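Can It Clear the Table Yet?

Gallery: kitchen chores, February

Every few months I get told the dishes are about to become somebody else's problem. This gallery is my running check on that promise. It covers table work only: cups, plates, food left out, the stuff a ten-year-old will do for a dollar and complain about for free.

I started keeping score at Skellirbridge last winter and have now logged 1,906 tries at picking something up and putting it somewhere else. I am told this is a small number. It did not feel small.

Cups are the favorite, and I can see why. A cup is round, stands up by itself and has a rim to grab. If your whole house were cups, you could retire the family today. Our best run was 100 cups moved in one afternoon, with 107 attempted. The other seven are why we buy the cheap ones.

Bottles are harder once they tip over. Fruit is worse. A whole orange rolls, a slice of one slides, and a banana has opinions, especially after peeling. The Pesar people say food is "a solved problem in the near term," a phrase I have been enjoying for two years.
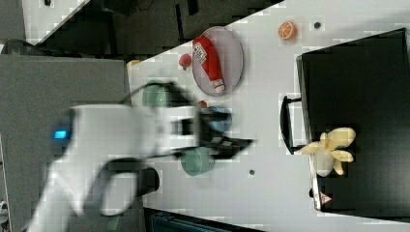

Then there's speed. I can clear a small table in the time it takes the kettle to boil. The arm needs about 400 seconds for the same job on a good day, and it has never once wiped up afterward. Wiping is on the Osodov list for spring, right under folding napkins. Until then the sponge lives on my side of the sink.

Next gallery: the laundry basket. Bring a snack.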